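Keeping the arm at Drosescombe in good order

When I reach Ilona Pintér she has a mug of tea in one hand and a hex key in the other, and she apologizes for both. It's a little after eight in the morning, which at Drosescombe is when the arm gets its checkup, and she would like to keep going while we talk, if I don't mind. I don't mind at all.

The cell has been hers to look after for 2 years now. It stacks and sorts tableware, mostly bowls and cups, and everyone in the building calls it Dana, a name that was already stuck to it when she arrived. "I tried calling it the cell for a while, to be professional," she says, "and I lasted maybe a week, and then I was saying good morning to Dana like the rest of them."

Her routine begins at the gripper and works upward. She wipes down the fingers, checks that they close evenly, then goes over the bolts on the bracket with a small torque wrench her old boss at Kulmont gave her when she left. "People want to start with the software, and I do understand that, the software is right there on the screen and you don't have to bend down. But so many of the bad mornings I've had were a finger that had shifted a hair to one side."

After that she lays out the bowls and cups on the green cloth and lets the arm go through a few slow grasps while she stands by the stop button. Rims are what she watches for. A bowl with another bowl under it can rock when a finger comes down beside it, and she likes to see that for herself before she lets the speed go back up.
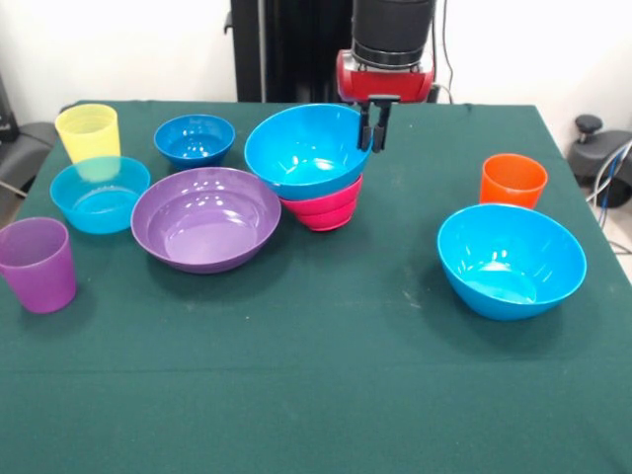

Gowda would rather see the cloth gone altogether, and has told her that a bare tabletop would be easier to clean and would never wrinkle. Ilona has heard the argument many times, and she laughs when I bring it up. "We did try it! The cups skated all over the place. So I keep the cloth, and I smooth it out, and I go over it with a lint roller when I remember to."

The bigger job comes every 1,000 hours, when she takes the gripper off, cleans and greases the moving parts, puts it back and teaches the height of the table all over again. She sets aside 2 hours for it and keeps a paper notebook where she writes down whatever felt stiff or sounded different. The last entry was about a cable that had begun to rub during long moves, so she gave it more slack and ran the whole program at quarter speed, listening the entire time.

I ask what she would like to change next. She thinks about it for a good while, long enough to finish the tea. "A second set of fingers, already mounted on their own bracket, so I could swap them before breakfast and fix the old ones at my desk. I've asked for it. I'll ask again in December."

Then she sets the mug down well away from the table and goes back to her bolts.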